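## 4. 천 분류 작업대 준비와 사용

이 장은 Greline 작업대에서 수건과 천을 색에 따라 통에 나누어 담는 순서를 다룹니다. 작업대 조립과 수평 맞추기는 3장을 먼저 보십시오. 통은 Dekora 규격의 손잡이 구멍이 있는 제품을 기준으로 설명하며, 크기가 비슷하면 다른 통을 써도 됩니다.

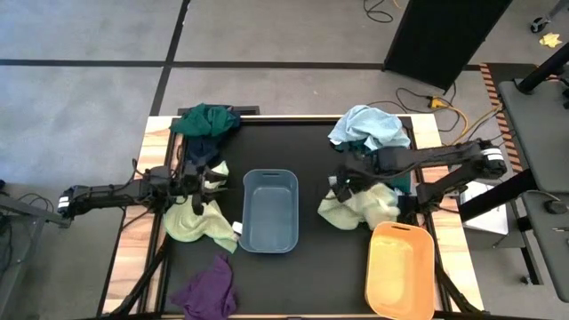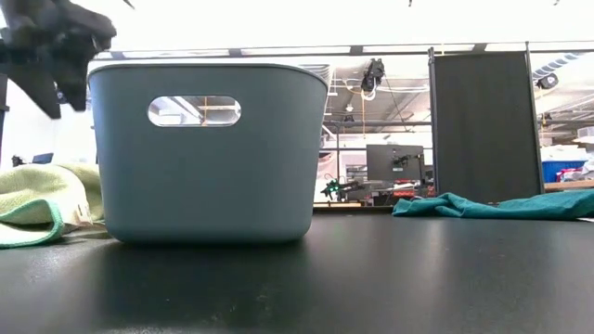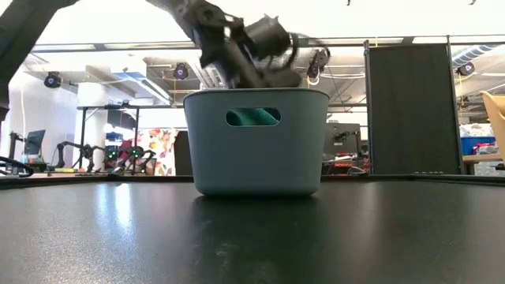
### 4.1 시작하기 전에

작업대 상판은 검은색 무광입니다. 밝은색 천의 보풀이 눈에 잘 띄므로 매번 닦고 시작합니다. 젖은 걸레를 썼다면 마른 천으로 한 번 더 닦으십시오. 물기가 남은 상판에 천을 올리면 통 바닥까지 습기가 옮습니다.

준비할 것:

- 통 2개 (청회색, 주황색)
- 분류할 천. 세탁과 건조를 마친 것만 사용
- 마른 걸레
- 분류 기록지 (부록 Na)

> **주의:** 상판 가장자리의 턱에 통을 걸쳐 놓은 채 천을 담지 마십시오. 통이 기울어 바닥으로 떨어질 수 있습니다. 통을 잠시 가장자리에 둘 때는 반드시 비워 두십시오.

### 4.2 통 놓기

1. 두 통의 안쪽을 마른 걸레로 닦습니다. 바닥 모서리는 둥글어서 보풀이 모이기 쉬우니 손가락으로 눌러 닦으십시오.
2. 청회색 통을 상판 가운데에 놓습니다. 바닥면 전체가 상판에 닿아야 합니다.
3. 주황색 통은 작업자의 오른손이 닿는 쪽에 놓습니다. 왼손잡이는 반대로 놓아도 됩니다.
4. 통을 가볍게 눌러 흔들리는지 확인합니다. 흔들리면 통 밑에 천 끝이나 세탁표가 끼어 있는지 보십시오.

> **참고:** 통은 바닥으로 갈수록 좁아집니다. 두 통의 테두리를 맞대어 놓으면 아래쪽에 틈이 생기고 작은 천이 그 사이로 들어가므로, 손 하나가 들어갈 만큼 간격을 둡니다.

### 4.3 천 펼쳐 두기

천은 접지 않고 상판 둘레에 한 장씩 놓습니다. 포개어 쌓으면 아래에 깔린 천의 색을 놓치기 쉽고, 꺼낼 때 두 장이 함께 딸려 옵니다.

1. 바구니에서 천을 꺼내 한 번 털어 줍니다.
2. 진한 색과 연한 색을 번갈아 놓습니다. 남색과 진녹색처럼 구별이 어려운 색은 서로 떨어뜨려 두십시오.
3. 부피가 큰 천은 안쪽 모서리에, 작은 천은 앞쪽에 둡니다.
4. 상판 밖으로 늘어진 부분은 안으로 밀어 넣습니다.

한 회에 분류하는 천은 최대 21장입니다. 이보다 많으면 회차를 나누십시오.

> **참고:** 테두리 색이 본판과 다른 수건은 면적이 넓은 쪽 색을 기준으로 합니다. 연두색 바탕에 청록색 테두리가 둘린 수건이라면 연두색으로 봅니다.

### 4.4 분류하여 담기

| 통 | 담는 천 |
|---|---|
| 청회색 | 남색, 하늘색, 청록색, 진녹색, 보라색 |
| 주황색 | 크림색, 연두색, 노란색, 흰색 |

1. 작업자에게서 가장 먼 천부터 집습니다. 천의 가운데를 잡아 들어 올리면 끝자락이 옆의 천을 끌지 않습니다.
2. 천 전체가 상판에서 떨어진 것을 확인하고 통 위로 옮깁니다.
3. 통 테두리보다 높은 위치에서 가운데로 내려놓습니다. 던져 넣지 마십시오.
4. 테두리에 걸친 부분이 있으면 안으로 넣습니다.
5. 세탁표가 떨어져 나온 천은 담지 말고 따로 둡니다.
6. 같은 방법으로 상판이 빌 때까지 반복합니다.

손잡이 구멍으로 천이 비져나오면 안쪽에서 당겨 정리합니다. 바깥에서 밀어 넣으면 올이 구멍 가장자리에 걸려 상할 수 있습니다.

> **주의:** 천을 손잡이 구멍 높이 위로 채우지 마십시오. 통을 들 때 손이 천에 막혀 구멍을 끝까지 잡지 못합니다.

### 4.5 확인과 정리

1. 두 통의 천을 꺼내어 잘못 들어간 것이 있는지 봅니다. 색이 애매한 천은 밝은 곳에서 다시 보고, 그래도 정하지 못하면 기록지에 ‘보류’로 적습니다.
2. 확인한 천을 반으로 두 번 접어 다시 담습니다.
3. 통은 양쪽 손잡이 구멍을 함께 잡고 듭니다. 한 손으로 끌면 상판에 긁힌 자국이 남습니다.
4. 상판의 보풀을 쓸어내고 가장자리 턱 안쪽도 닦습니다.
5. 빈 통을 겹쳐 보관할 때는 사이에 천 한 장을 끼웁니다. 통끼리 꽉 물리면 빼내기 어렵습니다.

### 4.6 자주 생기는 문제

**천이 두 장씩 집힐 때.** 천 사이 간격이 좁거나 보풀이 서로 엉킨 경우입니다. 다시 털어서 펼쳐 둡니다. 겨울철에는 정전기로 붙는 일이 잦아 12월부터는 상판을 약간 축축한 걸레로 닦고 완전히 말린 뒤 사용합니다.

**통이 밀릴 때.** 상판이나 통 바닥에 섬유유연제 성분이 묻었을 수 있습니다. 중성세제로 닦고 헹군 뒤 말리십시오. Stustov 미끄럼 방지 시트를 쓸 때는 통 바닥보다 작게 잘라 깝니다.

**상판에 잔흠집이 보일 때.** 사용에는 지장이 없습니다. 연마제로 문지르면 그 부분만 광이 나므로 그대로 두십시오.

작성: 차해원 / 검토: Helmut Sauerland
개정일: 2018년 3월 15일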